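Bench notebook, Simcombe workshop, back room
April, started 9:10 a.m.

Job: clear the blue-topped table and sort the plastics before Pukville wants the bench space again. Ayanda Radebe has the far shelves, I have the table. We drew for it and I lost.

The bottle bin from last month is still under the window. I weighed it before starting, mostly to put off starting. 904 g with the lid on, 211 g of that is the lid, so the lid is the most serious object in this room. Wrote both numbers on the tape so the next person can skip the experience.

Rules as agreed, copied here because the sheet on the door has been rained on (indoors, don't ask):
Caps stay on if they're on. Loose caps go in the Masura tub.
Green and clear apart.
Anything crushed goes in with its color, and is not to be lovingly restored to shape by certain people.
Anything red goes to Ayanda, who has a use for it and won't say what.

9:40. Wiped the shelf fronts and found the good scissors, missing so long we'd bought new ones. Both pairs are now on the hook, where I expect one will last the week.

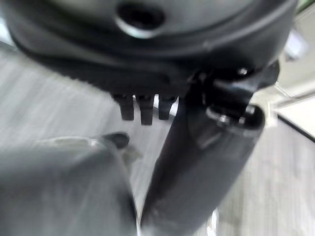 Back room, morning. Close in, plenty of blur.

10:15. Small bottles. These are the annoying ones. They roll, they get behind things, and they fit in the general-waste opening, which is how we ended up with the letter from Oosthuizen about contamination. The letter ran to two pages and used the word "disappointing" twice. I have pinned it over the kettle.

Question for the group: do we keep any of the small ones for decanting glue? I said no. Ayanda said yes, and pointed out that I've been using one for glue since winter. Parked until somebody tests whether the caps seal. My own has been leaking into a drawer, which I suppose is data.
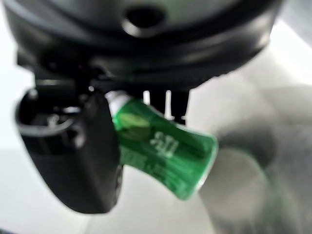
Small green bottle, white at the neck end. One for the green side.

10:50. Tea. Drawer looked at. Drawer closed again.

11:05. Labels. We said we'd soak them off, 45 minutes in the gray tub with a spoonful of washing soda, then scrape. Tried it on a handful from the bin. Paper ones slid away like they'd been waiting to be asked. The shiny ones didn't budge and I now have adhesive up to one elbow. Suggest we stop pretending about the shiny ones and let Oosthuizen write us another letter.

The soda jar says 300 g and has plainly not held 300 g for a long time. Added to the shopping list under scissors, then crossed out scissors.

11:50. Back to the table. The trim along the edge collects grit and has to be done with a cloth over a fingernail — the brush just moves it along to a new home. Crumpled green ones go straight in with the green, see rules. I was tempted to straighten one out. I am the certain people.
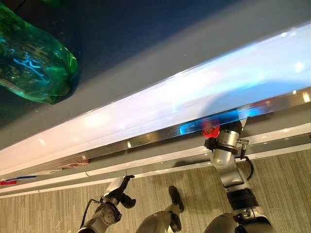 Left for next time

Grit under the table trim, window end.
Soda.
Decide about glue bottles. Ayanda wants it minuted that she was right.
New door sheet, in a plastic sleeve this time.
The drawer.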